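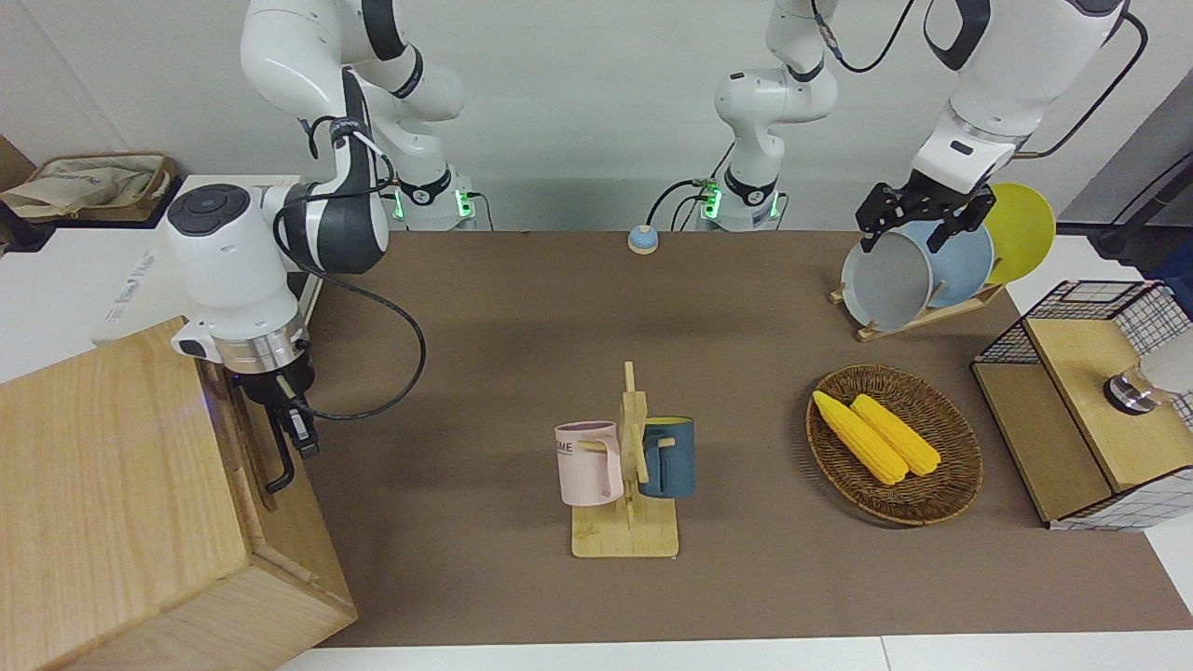 Combien de temps faut-il laisser lever une pâte à pain au frigo ? Une nuit entière, et même jusqu'au lendemain midi si votre frigo est bien froid.

Je réponds en premier à la question parce que vous êtes plusieurs à me l'avoir posée sous le dernier billet, et que j'ai la fâcheuse habitude de raconter ma vie avant d'arriver à la recette (pardon, Leonilde, j'ai bien lu ton commentaire !).

Donc voilà, je me suis remise au pain en septembre. Avant, j'achetais le mien chez Pfister, la boulangerie en bas de la côte, et puis ils ont changé leurs horaires, fermé le lundi, puis le mardi aussi, et j'en ai eu assez de manger des biscottes deux jours par semaine. J'ai ressorti le grand saladier de ma tante, un paquet de T65, et c'était parti.

Les premiers, quelle catastrophe. Des galets ! Mon fils en a gardé un pour caler la porte du garage, il y est encore. Je pétrissais comme une forcenée, je rajoutais de la farine dès que ça collait, et forcément ça donnait une brique. Il faut accepter que ça colle. On se mouille les mains, on replie la pâte sur elle-même, on la laisse tranquille une demi-heure et on recommence. Au troisième repliage elle se tient déjà beaucoup mieux, et c'est là que je la mets au froid, dans un saladier huilé avec une assiette par-dessus.

Pour la levure, j'en mets vraiment peu, 5 grammes de fraîche pour un kilo de farine. Ma voisine en met le cube entier et son pain est prêt en deux heures, mais je lui trouve un goût de bière (elle lit ce blog, on en a déjà discuté, on reste amies).

Le matin, je sors le saladier en me levant et je ne touche à rien avant d'avoir bu mon café. Ensuite je renverse la pâte sur la table bien farinée, je la façonne en boule sans trop appuyer et je la laisse encore une heure sous un torchon. Cocotte en fonte dans le four à 240, couvercle pendant une demi-heure, puis sans couvercle jusqu'à ce que la couleur me plaise. Moi je l'aime très cuit, limite brûlé sur les grignes, mon mari trouve que j'exagère.

Ah, et les grignes ! J'ai tout essayé, le couteau à steak, le cutter, la lame de rasoir tenue du bout des doigts (ne faites pas ça, j'ai encore la cicatrice). Maintenant je donne un seul coup de ciseaux en croix et ça s'ouvre très bien.

Il me reste le problème de la conservation. Dans un torchon, il est parfait le premier soir, correct le lendemain, et après c'est pain grillé ou pain perdu. Leonilde Rocha m'a conseillé de le trancher et de le congeler tout de suite, je vais tenter avec la fournée de ce week-end. Si vous avez une autre méthode, les commentaires sont ouverts, et la prochaine fois je vous parle du seigle, que je rate encore une fois sur deux.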